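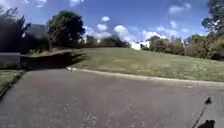
**What should a household or small site settle before asking for a price on an outdoor robot?**

Settle the route, the surface, and the task, in writing, on a single page. A supplier who receives that page can quote for a particular machine. A supplier who does not will generally quote for the largest one in stock.

The tips on this page are issued by the Idden Grounds and Workshop Office for residents and tenants who intend to buy, share, or lease a wheeled robot for use on drives, paths, and lawn edges. They cover planning and budgeting only. Operating rules are posted separately at the workshop door.

## Measure the route first

Walk the full route with a measuring wheel and record the length of each paved stretch. The main loop at Idden measures 1176 feet, of which 651 feet is open asphalt and the remainder runs under or beside trees. Both figures belong on the request for quotation. Battery range quoted by a seller should be compared with the complete loop, with the return trip to the charging point added where the route does not close on itself.

Record the following for each stretch:

- length, and width at the narrowest point
- surface type and any loose material on it
- height of the curb, if there is one, and which side it is on
- whether the ground beyond the edge is level or sloping
- the places where shade begins and ends at the hour the machine will run

Take the curb height with a ruler at several points. A buyer who wishes the machine to leave the pavement and cross onto grass must say so at this stage. The added cost of larger wheels or a ramp is modest when ordered with the machine and considerable afterward.

A path that bends away into trees deserves a line of its own. Note where an operator standing at the start would lose sight of the machine, and ask the seller in writing what the machine does when its signal is lost. "It stops" is an acceptable reply. "It depends" should be followed up.
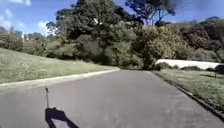
**Is it better to buy a used machine or a new one?**

A used machine is reasonable if the battery can be replaced without returning the unit to the maker, and if the seller will allow a trial on the buyer's own path. Without both conditions, a new machine under warranty is the sounder purchase for a household.

## Divide the budget into two parts

The Office recommends 2 separate lines, purchase and upkeep, approved at the same time. The purchase line includes the machine, the charger, delivery, and a cover for storage. The upkeep line includes batteries, tires, brushes or blades where fitted, and any yearly fee for mapping or remote control software.

The software fee is often missing from the first quotation. Residents should ask for it by name and ask what the machine can still do if the fee is not paid. In the quotations gathered for the Idden loop, Skerkar listed the fee on the first page, and Jinis supplied it on request, at $89 a year. Neither arrangement is improper, but the two prices could not be compared until the second letter arrived.

Antennas and other parts that stand above the body should be priced as spares. They catch on low branches, shed doors, and car trunks. Confirm that a replacement can be fitted with common hand tools, and measure the height of the storage space with the antenna raised.

## Allow for what lies on the pavement

Loose debris changes the machine that is needed. On our paved route, leaf litter speckles the right-hand side and thickens toward the grass, while the center of the path is far clearer. A robot chosen on the strength of the center alone may be poorly suited to the margin. If the task is to carry tools or check the path, ask about traction on leaves, both dry and damp. If the task is sweeping, ask how close the brush reaches to the edge and how large the hopper is.

Before a trial, do not sweep. The seller should see the route in its ordinary state. Trials at Idden are held on Thursday mornings and repeated in the late afternoon, when the sun is low. Strong glare and deep shade on one route are a fair test of any camera, and a buyer should ask to see the machine pass from one to the other more than once.
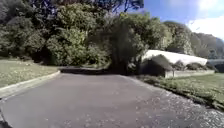 ## Storage and charging

Choose the storage place before the machine. It should be dry, lockable, and close enough to the route that the machine need not be lifted. Have an electrician confirm that the outlet is suitable for the charger. Extension cords across a path are not permitted at Idden and should not form part of any plan.

Clear a strip of floor on both sides of the parked machine. Hang a stiff brush, a tire gauge, and a small notebook within reach. The notebook is for hours run, faults, and parts changed, and it will be the best evidence available should a warranty claim be made or the machine be sold.

## Sharing between households

Several neighbors may find that one machine meets the needs of all. A written agreement should state who pays for repairs, who holds the charger key, and what happens when a member moves away. The agreement should also set the running hours. A leased machine should not be shared until the leasing company has consented in writing.

Buyers are asked to test the straight stretches as carefully as the bends. A long run beside a curb shows quickly whether a machine holds its line, and small errors in steering that pass unnoticed on an open drive become costly where there is a hard edge on one side.

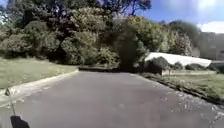
Jabari Mbwambo has written to the Office that a first-time buyer would do better to lease for one autumn before committing any purchase money, and that the upkeep line should be doubled for any route lined with trees. The Office accepts the first point for routes with heavy leaf fall. On the second, it advises buyers to keep the ordinary upkeep line and review it after three months of entries in the notebook.

## Papers to keep

Retain the quotation, the route page, the trial notes, the warranty, and the serial number of the battery in one folder. Copies of the blank route page may be collected from the Muriithi bench in the workshop. Completed pages submitted by the end of January will be included in the next joint request for prices.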